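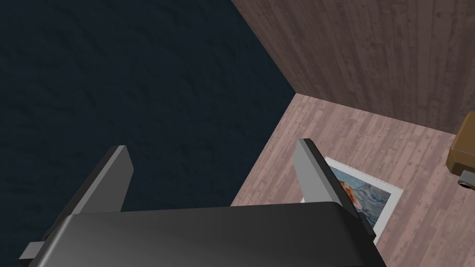

Buying a Floor-Pickup Arm for the House or Shop: Planning Tips

These tips cover small mobile arms with a two-finger gripper, the kind sold for clearing floors, fetching dropped items and moving light boxes. Vacuum robots are on a separate page.

Write the task list before the parts list

Keep a notepad on the bench or the kitchen counter for a couple of weeks and write down everything you bend over to pick up. Group the entries by thickness. Socks, blocks and bottles are easy for almost any gripper. Paper, photographs, unframed prints and thin cutting mats lying flat on floorboards are hard, and they change what you should buy. A pair of stiff parallel fingers needs an edge to close on, and a flat sheet on a flat floor does not offer one.

If flat items make up a large share of your list, budget for one of these:

-- thin fingertip inserts that can slide under an edge
-- a small suction cup fitted alongside the fingers
-- a rubber pad tip that drags the sheet to a wall or step first

The Numavau arm accepts all three. The Parnero takes inserts only, and its suction kit has to be ordered with the arm.

Check the opening, then the closing

Sellers quote the maximum opening. Ours is 80 mm, enough for a mug but not for a shoebox on its short side. Ask for the minimum closed gap as well. Fingers that stop short of touching will not hold a sheet of paper at any force setting. Test this in the store with a business card.

Corners

Corners cost more time than open floor. The body of the gripper is usually wider than the fingers, so the housing reaches the wall before the tips reach the item. Measure the housing at its widest point and allow 40 mm on each side. Anything closer to the wall than that has to be nudged out first, and not every controller includes a nudge routine.

Furniture on legs or casters makes a second kind of corner. Measure the clearance underneath with the furniture loaded. Bienvenido Tan measured his cabinet empty, bought to that number, and lost enough height when the drawers were full that the wrist no longer fit.

Simulate before you order

Most vendors now supply a simulator, and several let you rebuild your own room in it. Spend an evening on this. Enter wall positions, the floor finish and the actual items from your task list. Plank floors should be modeled with the board direction correct, as the grain lines affect how some vision systems find edges. Dark walls deserve a separate run. The Talavera package handled pale boards without trouble but lost the wall line when we set the paint to navy.

Treat simulated grasp rates on thin items as optimistic. Friction and paper curl are seldom modeled well.

Budget lines people leave out

Fabian Moser keeps the sheet we use for shop purchases. Apart from the arm and base, it has lines for:

Spare fingertips. Allow 3 sets for the first year on a wood floor.
Charging dock and a dedicated outlet.
Floor protection under the dock.
Software renewal, if the simulator is licensed separately.
Shipping both ways, in case of return.

Our own fingertips, inserts and dock mat came to $198 on top of the quoted price. None of it was in the first quote. Ask for a written quote that names consumables by part number.

Floor finish

Hard fingertips mark soft boards. Set the approach height so the tips stop just above the surface, and let a compliant insert make up the difference. Shabnam Qureshi waxes the work area before a trial and checks for scuffs under a raking light afterward. Re-wax only after the approach height is right.

Trial period

Ask for a trial in your own room. Run the task list morning and evening, as low sun across a glossy floor can upset the camera. Log each failed pick by item and location. If most failures are in one corner, move the furniture and run it again before blaming the arm.

Rowena Salazar's log form works for this and prints on one page: item, thickness, distance from wall, result, notes.

Used equipment

Used Prarkel units turn up in April when schools clear their shops. Check finger play by hand with the power off. Any side-to-side movement you can feel will be larger at the tip under load. Confirm that the serial number can be transferred, or the simulator license stays with the previous owner.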